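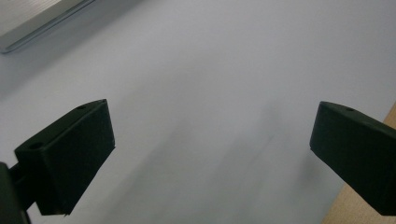

We nearly didn't go to the Kellside open day. The bus drops you at the bottom of the hill and it was blowing a gale, but Elfriede had packed sandwiches and there was no talking her out of it! So up we went, and were signed in by a very cheerful man called Hamish McIver, who gave us both sticky badges that fell off before we reached the stairs.

The tour took in the offices (skip them), a long corridor of old catalogues, and then the part I'd come for, the room with the white tables and the kitchen storage. 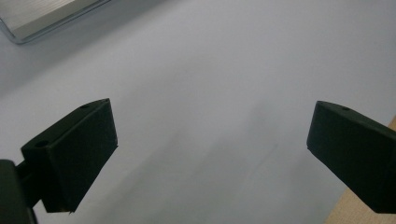 I do love a plain white table. Everything you put on one looks better, and I've been thinking about ours at home ever since — it's mostly post and half a jigsaw.

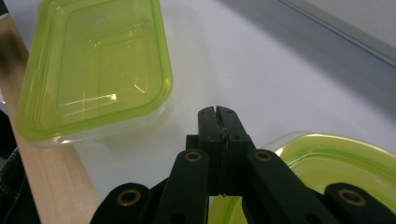 Words and pictures: Keir Ogilvie
Sunday, December 29, 2024

Now, the lime-green boxes. I have a weakness for food containers, and the see-through green ones won me over completely, with their rounded corners and that thick rim round the top. I could see one full of leftover rice already. Elfriede thought the colour was a bit much (she's wrong). We had tea and 3 biscuits each afterwards and caught the late bus down.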